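Unit 4 notes – academic dress, hoods and who wears what

Bachelor's hood shortest, master's longer, doctoral longest w/ side panels. Velvet trim = field of study, lining = school colors. Dont mix these up on the quiz.

Reading: Usmani packet, pp. 148 to 169. Skip the Leltport section, out of date.

Ordering case: Skirkelent College, 400 hoods, one lining color wrong. Who checks the swatch? Write half a page, due before the January break.

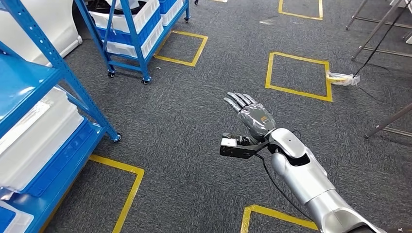 Benedek Medve asked if a visiting speaker wears our colors or their own – their own, from the school that gave the degre.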